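Notebook, adhesives and stickers bench
Friday, March
Written by Ashwin Rai

Started 9:40. Continuing the peel series on the vinyl decals for Jasińska. She wants to know before her next order if the Tivell film can be removed from painted board without taking the paint with it. The old film, Mudomine, left glue behind on almost every panel last month, and we had complaints from the Gadthorpe shop.

Panels today: batch 337, painted MDF, two coats, cured one week on the rack by the window. I cut the strips 25 mm wide with the new blade. The old blade makes a small burr on the edge and then the peel starts badly, so please do not put it back in the holder.

Strips 1 to 4 are Tivell, pressed with the rubber roller, two passes each direction. Strips 5 to 8 are Mudomine, same pressing. I waited one hour before the first pull. I know the sheet says 24 hours, but I wanted a first number before lunch. The 24 hour set is on the lower shelf with blue tape, please do not touch it.

First pull, 90 degrees, by the spring scale:
Tivell: 3.1, 3.3, 3.0, 3.2 N
Mudomine: 4.9, 5.4, 3.8, 5.1 N

The 3.8 is suspicious. I think there was a dust particle under the strip, because I see a small round mark on the back side of the film. I keep the value in the table but with a star.

No paint came off with Tivell. With Mudomine, strip 6 took a piece of paint the size of a lentil, near the corner. Photo of the strip is in folder 3001, together with the ones from last week.

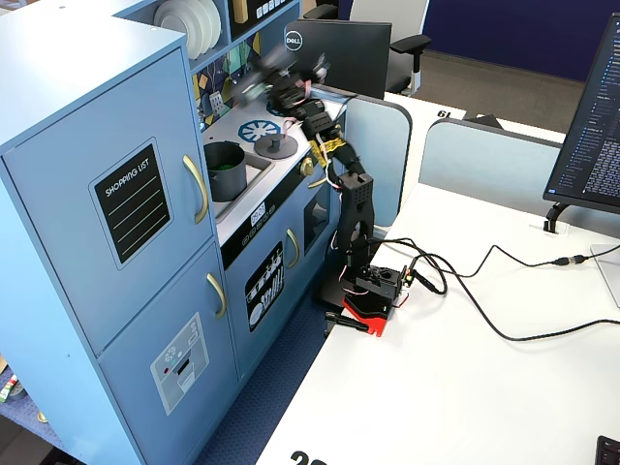
Play kitchen with decals on the doors and the worktop.

After lunch I tried the warm removal. Hair dryer on the middle setting, 20 seconds at a distance of one hand, then pull slowly. Tivell comes off very nicely like this, in one piece, and the back is still a little sticky. Mudomine becomes soft and stretches, and the glue separates from the film and stays on the panel as a gray line. Alcohol removes the line, but it also makes the paint dull if you rub more than a few seconds. I made this mistake on panel 2, left side.

For thin lettering I am less sure. When I cut letters with a stroke under 2 mm, the Tivell lifts at the ends already when I remove the transfer paper. Pulling the paper back flat, almost 180 degrees, helps. Jasińska said on the phone that the shop wants white letters on black more than anything else, so the letters can be printed and not cut, and then this problem is not there. Still I would like to know the limit.

The roll I used is number 3517. It is the one with the crushed core — I did not use the first meter.

Small note about the roller: there is a flat place on the rubber, you can feel it with the thumb. It leaves a bubble every 11 cm or so. I turned the strips so that the bubble falls outside the measured part, but we should order another one.

To do on the next day:
24 hour pull, both films, same angle
repeat strip 7 on a clean panel
one panel with only one coat of paint, to see if Tivell is still safe
ask Gadthorpe which cleaner they use in the shop
new roller

Stopped 16:50. Hair dryer is back in the drawer, scale is hanging on its hook and set to zero.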